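So, the Briko arm. I've had it since August and I promised I'd write something once the novelty wore off, which it sort of has (I still say good morning to it, but quietly).

If you missed the last post, Briko is a small desktop robot arm that comes flat-packed, and I ordered mine through Sosotel, who do a rent-before-you-buy thing at 35 quid a month. You get 3 months, then you either pay the rest or post it back. Getting it to Wutham took ages and the courier left it behind the bins, but that's hardly Briko's fault!

Putting it together was fine. One long evening, one lost screw, a fair bit of tea. The booklet is good on the base and the shoulder and then goes very vague when you reach the wrist, so watch the Magalhães build video for that bit, it's much clearer and has proper close-ups.

What I really wanted it for was tidying. Small bits off the table, into a box, lid shut, done. The app has a ready-made routine called Pack Away and I've been running it most evenings after tea.

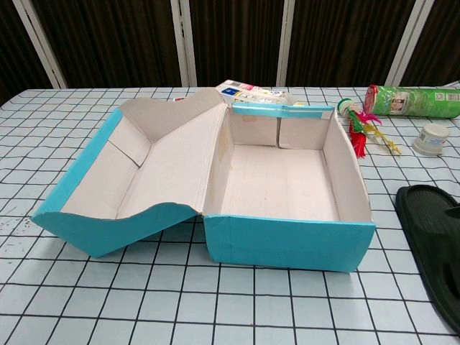 Picking things up is the strong part. Anything light with a decent edge, it gets nearly every time, and I've stopped hovering over it with my hand out. Lids are another matter. It likes a stiff flap that stays where you leave it, and floppy cardboard sends it into a sulk where it backs off and asks me to "reset the work area". I've had that message so often I hear it in my sleep.

The app counter says 2,684 moves so far, and the motors sound the same as they did on day one. It's not silent, mind. Think electric toothbrush in the next room.

Would I pay full price? I keep going back and forth. If they knocked 100 off I'd have done it already. There's an update due that's meant to help with lids, so I'm going to wait for that and then decide before the rental runs out.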